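About the Markbridge Fitness Center

The Markbridge Fitness Center is the training facility of the Markbridge Institute. It serves enrolled students, faculty and staff, and residents of the Cullex and Gresach neighborhoods who hold a community membership. As of 2/21/18 the Center has 1,225 registered members, of whom almost 146 hold community memberships.

Our Facility

The Center occupies the ground floor of Nassar Hall, with its main entrance on the courtyard side. It is divided into a weight room, a cardio room and a studio used for supervised classes. Seventy-eight lockers are available for day use. Members must supply their own locks and remove them before closing.

The weight room was refurnished in May of last year. The previous equipment had been bought piecemeal and was difficult to maintain, and the Institute decided to replace it with white-framed machines of matching design. The new layout allows wider aisles and gives staff better access to the frames and fittings behind each machine.

Care of the Equipment

The Center considers cleaning to be part of the work of training. Pads and handles are wiped by members after each use. Staff are responsible for the parts members seldom touch, including plastic housings, weight sleeves, collars and the lower sections of the frames.
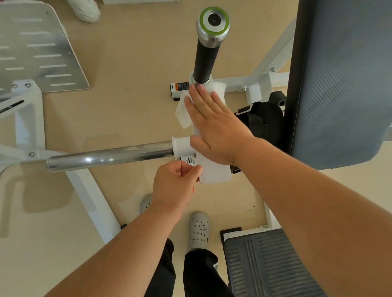 Staff clean each machine by hand according to a written schedule, working from the upper parts down to the floor. Chrome bars are wiped along their full length and dried with a separate cloth. Housings are cleaned at the corners and around the base of the sleeves, where dust and chalk collect. Printed labels and warning stickers must remain legible, and any that have begun to lift are reported to the office for replacement.

Padded benches are inspected at the same time for splits in the covering. Foam rollers are checked for wear, and the floor beneath each bench is swept and mopped once the machine has been finished. Used wipes and tissues are to be placed in the bins by the door and may not be left on the equipment. 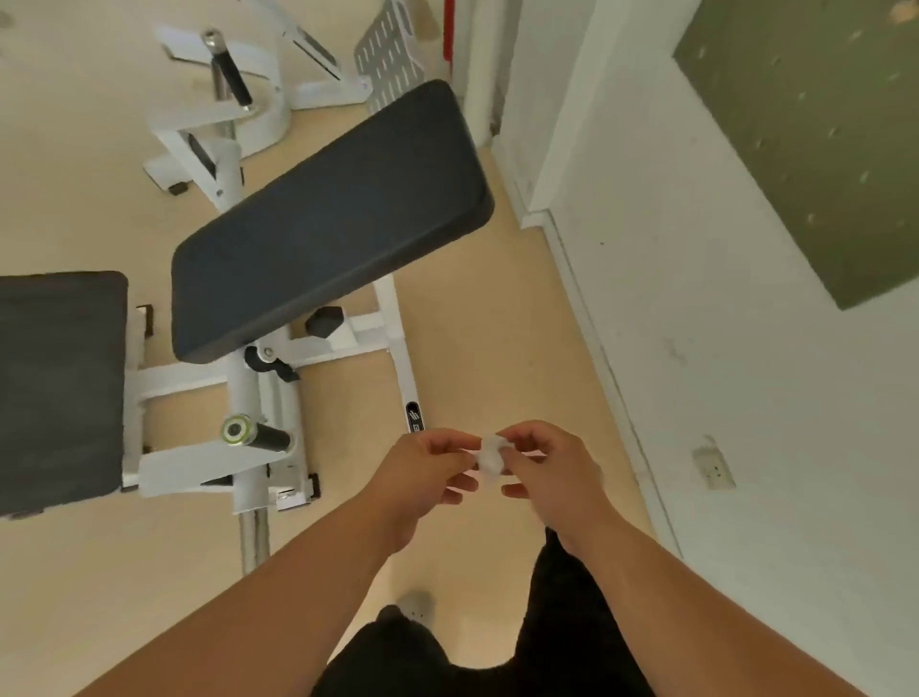 Staff and Supervision

The Center is directed by Elin Meredith, who reports to the Office of Student Life. She is assisted by 3 full-time floor supervisors and by student employees appointed each semester. A supervisor is on duty during all open hours. New members complete a short orientation before using the weight room.

Membership and Contact

Applications are accepted at the front desk in Nassar Hall. Students must present a current Institute card. Community applicants should bring proof of address. Questions about equipment, including reports of damage, should be directed to the supervisor on duty.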